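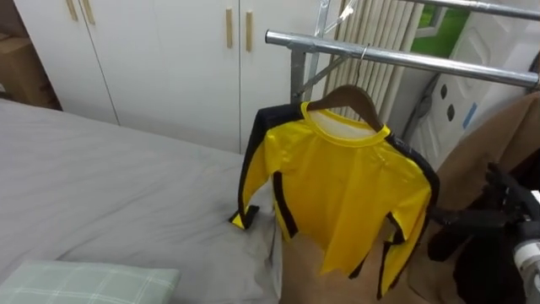
Temps de lecture : 2 min

Chez moi, la chambre sert aussi de buanderie, de dressing et de salle d'attente pour tout ce qui n'est ni sale ni rangé. Longtemps j'ai tout jeté sur le lit en me disant « je m'en occupe ce soir », et le soir je poussais le tas sur une chaise. Depuis que j'ai posé un portant à côté du matelas, le lit sert de table de pliage et le reste part directement sur cintre. Je ne reviendrai pas en arrière !

Commençons par ce qui me demandait le plus de patience : les hauts à manches longues en maille un peu souple, genre haut de sport jaune à bandes noires. Si on force le cintre par l'encolure, elle se détend, et au bout de quelques lavages elle bâille. Je passe donc le cintre par le bas, crochet en avant, et je le remonte doucement jusqu'au col. Ensuite seulement je cale les épaules, l'une puis l'autre, en tirant le tissu du bout des doigts.

Pour les cintres, je suis fidèle au bois. Les miens viennent d'un lot Sirnholm (9 euros, et ils tiennent toujours) et je les préfère mille fois aux modèles en fil de fer du pressing, qui laissent deux petites bosses ridicules aux épaules. Vérifiez juste la largeur : le bout du cintre doit s'arrêter un peu avant la couture de la manche.

Autre manie - je la tiens de mon amie Stamatia Vlachopoulos - on lisse le vêtement une fois qu'il est suspendu, jamais avant. Une main tient l'épaule, l'autre descend le long de la bande de côté. Ça remet les coutures droites et ça m'évite souvent le fer.

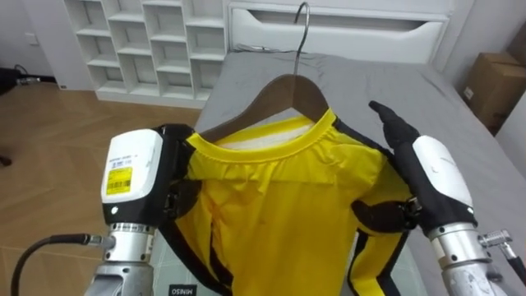

Faut-il plier ou suspendre un haut en maille extensible ? Suspendez-le s'il est léger et que vous le portez souvent ; pliez-le s'il est lourd, parce que son poids finit par allonger les épaules.

Côté radiateur, je laisse un bon espace entre le portant et les ailettes. Un vêtement collé contre la chaleur sèche de travers, raide d'un côté et humide de l'autre. Quand il fait doux, j'entrouvre la fenêtre et je laisse l'air faire le travail.

Et avant de mettre dans l'armoire, je touche les poignets et l'ourlet. S'ils sont encore frais, retour sur la barre jusqu'au lendemain matin.

À lire aussi
Ranger une armoire blanche sans y passer l'après-midi
Draps froissés : ma méthode sans fer
Le portant Belten, 2 ans après
Que faire des cintres en trop ?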